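Prolora Work Table, Light Brown

Item no. 802. Sold by Trerkus, made to order. Ships flat in one carton.

A plain table for writing, sorting, reading and desk projects. The top is light brown wood with the grain running the long way, and it stands on gray metal legs. There are no drawers and no shelf underneath, so a chair can go in from either side.

The finish is a clear matte coat. Thin tape can be put down on it to mark off a work area and peeled up again later. Pull it back slowly at a low angle, and wipe off any leftover glue with a damp cloth and a drop of dish soap.

The table top in use, with a red cover lying on it in both views.
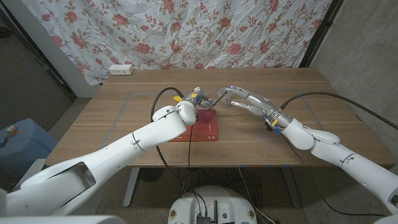
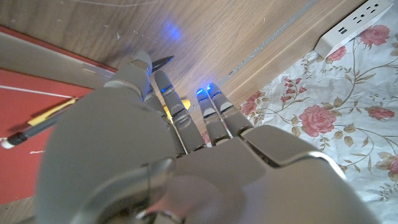
Assembly takes one person and the hex key in the carton. Lay the top face down on a blanket or a carpet, bolt the legs on by hand first, then tighten all of them once the table is standing. The feet are flat and sit fine on carpet. For tile or bare wood, order the felt pads (sold in packs of 17, enough for four tables with one left over).

Load limit is 300 pounds, spread over the top. Please don't stand on it.

Care: dust with a dry cloth. Ink should be wiped up the same day. Pencil comes off with a soft white eraser — go with the grain. Don't use scouring pads or anything with bleach.

The top is real wood, so shade and grain differ from one table to the next. If you are buying several for the same room, put them on one order and we will pick tops that are close to each other. Cremilda Prado handles the matching and can send you samples before we cut.

What is in the carton: one top, legs, bolts and washers, hex key, instruction sheet. Power strips, chairs and felt pads are separate.

Delivery is to the front door. Carrying the carton inside costs 100 dollars extra, and stairs have to be arranged ahead of time with Gilmar Lopes in shipping. Orders placed in July go out in August, as the shop is closed for part of the month.

Returns are accepted on unassembled tables in the original carton. Replacement legs and bolt sets can be ordered under the same item number — add "parts" to the order note.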